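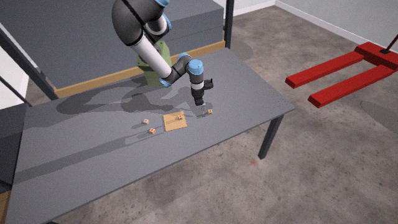 *Four cubes, one board, one arm. All simulated.*

My sister-in-law Veerle asked me over dinner when she could buy a robot that empties the dishwasher. I work with these things in simulation most days, so people expect me to have a date ready. I don't. I told her I'd write something down.

The job I've been looking at this week is a small one. There's a table, a flat board and some cubes, and the arm has to move cubes with a two-finger gripper. A three-year-old would do it while talking about something else. We call the project Seneo, and it exists because Naveen Rajput wanted a test that was dull enough to run overnight and easy to score in the morning.

Dull doesn't mean solved. In my last batch of 60 runs, 21 ended with a cube somewhere I hadn't asked for. Most of those were bad approaches, where the fingers came down a little off center and pushed the cube along. A person feels that and corrects without thinking. My controller keeps going down until a number tells it to stop.
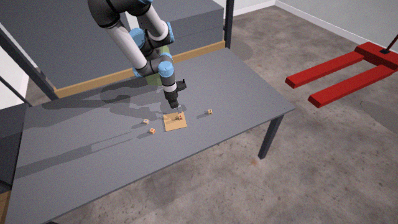 *Gripper over the cube on the board.*

Now put that next to a dishwasher. The plates are wet, the forks are tangled, one glass is upside down and the rack sticks. Every item is a different shape and some of them break. And then you have to know which cupboard.

Shop floors are further along, mainly because you get to arrange things to suit the machine. Mohit Agarwal used to run a packing cell at Radebe where an arm did the same move all shift and did it well. Then they changed the carton and it took them 40 hours of work to get it back to where it was. The people at the next bench had switched over before lunch.

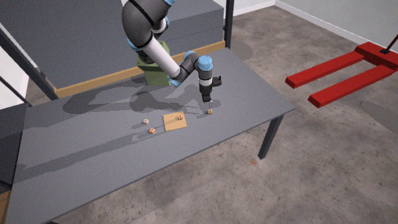 So my answer to Veerle is that floor vacuums are fine, and folding towels slowly is possible if you're patient and have a lab. Anything with a sink in it is a long way off – I wouldn't save up for it yet.

Next I'm going to change the approach height and run the batch again. I also want to try turning the board a bit more between runs. I'll post the numbers when I have them.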